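Search the forum
Enter keywords
Advanced search

Two arms, one planner: stacking stalls when the second arm is just parked

Reading time: 7 min

tapeline_k
We run two small arms bolted to the same table and a block stacking task that is supposed to be the easy warm-up before we move on to parts with odd shapes. Three cubes, one taped square as the place target. With only the right arm in the planning scene everything is fine. As soon as I add the left arm as a collision object, the planner times out on something like every third approach, even though the left arm does nothing but sit in its home pose.

Setup: Staneten planner, joint state at 185 Hz from both arms, one overhead depth camera, block poses from a small pose estimator we trained ourselves. The planner gets nine seconds before it gives up. Path shortcutting is on. The arms share a world frame, calibrated with a touch-off procedure in January.

Things I have tried: longer timeout (helps a little), different seed states (helps a little), removing the cubes from the scene (helps a lot, but then it knocks them over).

wrenfield
What padding are you using on the links? Default padding in Staneten is generous. If both arms are padded and the cubes are padded too, you may have no free space left at the grasp pose. The planner will search until the clock runs out because the goal is in collision from the start, and depending on version it doesn't tell you so.

tapeline_k
Default padding everywhere. But the goal check passes, I log it. It says valid.

wrenfield
Valid for the final pose or for the pregrasp too? Log both.

mutex_moth
I would drop the second arm from the planning scene altogether. It's parked. Put a keep-out box on its side of the table and be done. People put full meshes into the scene because it looks nice in the viewer and then wonder where the time goes.

oldserial
Disagree with that. A keep-out box is fine until the week you want both arms to move, and then every approach you tuned is wrong. We did it that way on a Rirneo cell and had to redo 26 saved poses when the second arm went live. Do the collision model properly now while the task is small.

mutex_moth
Or do it properly when you need it. The poster asked why stacking stalls, and a box fixes that today.

oldserial
It hides it today. The elbow of the right arm swings over the middle of the table on some of those solutions. A box will either block that or it won't, and you won't learn why the planner was picking that elbow in the first place.

tapeline_k
Logged both. Final pose valid 100 percent of the time. Pregrasp is invalid on most of the failures, and it's the forearm of the right arm against the upper link of the left one. So oldserial is right about the elbow, and wrenfield was right to ask.

What confuses me is that there is plenty of room. The place step onto the red cube is nowhere near the left arm.

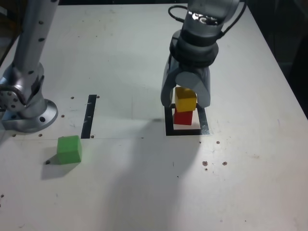 Does the planner check the whole arm at the pregrasp, or only the gripper and the held block? It checks the whole arm, plus anything attached to it, at every waypoint and at the interpolated states between them.

wrenfield
Right, and the gripper having room tells you very little. Your IK is returning one solution per call, I would guess, and whichever one it returns depends on the seed. For a top-down grasp you often have an elbow-left and an elbow-right family. If it hands over the wrong family the planner is stuck with it, because you gave it a joint goal and not a pose goal.

Two changes to try:

Ask for several IK solutions per pregrasp, collision check all of them, then sort by distance from the current joints. Pass the best three or four to the planner as a goal set.

Turn padding down on the left arm only. It isn't moving and you know where it is to the millimeter, assuming the calibration held.

plasticgear
"Assuming the calibration held" is doing a lot of work there. Before turning padding down I'd redo the touch-off. If the left base is off by a few millimeters in the model and you shave the padding, the first hint you get may be a scratch on the link.

tapeline_k
Fair. I'll redo it.

For the IK: yes, one solution per call, seeded from the last joint state. I didn't know Staneten took goal sets.

wrenfield
It does from the version with the new scene loader on. The setting is goal_mode, change it from joint to joint_set. Watch the memory if you pass a big set, it builds a tree from each goal.

lowpassfilter
Slightly off to the side – is 185 Hz real or nominal? I ask because we had planner timeouts that had nothing to do with geometry. The scene monitor was locked by the joint state callback and the planner sat waiting for the lock. With one arm publishing it was fine. With two it wasn't. Same symptom as yours, add the second arm and the timeouts start.

tapeline_k
It's what the driver reports, measured over a minute on both. How did you tell the lock apart from a real search failure?

lowpassfilter
Look at how many states the planner expanded before it gave up. If it had nine seconds and expanded a few hundred states, it was waiting. If it expanded a hundred thousand, it was searching. Or throttle the joint states going into the scene monitor. Planning doesn't need them at the full rate. The controller does, but that's another path.

mutex_moth
This one I agree with. Throttle it in any case. Feeding a planning scene at full controller rate is a waste.

oldserial
Agreed on throttling. I'd still want the state that execution monitoring reads to be the full rate one. On the Rirneo cell somebody throttled the wrong topic and the arm was stopping late.

tapeline_k
Results so far.

State counts on the failures are high, so it is searching. Throttled the scene monitor input anyway, no change to the failure rate, CPU is lower.

Redid the touch-off. Left base was off by a bit under two millimeters in y. Updated the model.

Switched to joint_set with four IK solutions per pregrasp. Out of the next run of picks and places I had no timeouts at the pregrasp. There was one at the retreat after placing on the stack, where it wouldn't plan away from the cube.

wrenfield
The retreat one is a classic. After you release, the block goes from attached to a world object, and with padding it now overlaps the fingers. Start state in collision. Allow contact between the fingers and that one block until you've moved up clear of it, then put the check back.

plasticgear
And do the retreat as a straight line in Cartesian space. If you let the sampler pick the way out it may go sideways through the block it just placed. Ask me how many towers.

tapeline_k
Cartesian retreat was already in, but the allowed contact entry was being cleared on detach. My own bug. I was resetting the whole matrix instead of the one entry.

grid_and_bear
Reading along with a similar table. Do you re-estimate the lower block before placing the upper one, or trust where you put it?

tapeline_k
Re-estimate before each place. The gripper hides part of the block from the camera on the way down, so we take the pose from the hover height and freeze it there.

grid_and_bear
Thanks. We trust the first placement and it drifts by the third block. We're on the Atanasov estimator, which is slow for us, so nobody wanted to call it twice.

lowpassfilter
Call it once per place on a crop around the target. You don't need the whole table.

mutex_moth
For the record I still think a keep-out box would have had this running in an hour.

oldserial
And the base would still be two millimeters off.

mutex_moth
Which the box wouldn't have cared about.

tapeline_k
Both true. Second arm goes live next month for handovers, so I'd have hit it then. I'm marking this one solved. For anyone who lands here by search: goal set with several IK solutions, recheck the base calibration, clear only the one contact entry on detach. I'll start a new thread for the handover work, we're planning to use the Lusamari scheduler for it and I already have questions.

wrenfield
Post your padding values in that thread too, please. Per link if you have them.

This site uses cookies to keep you signed in and to count visits. Accept / Manage settings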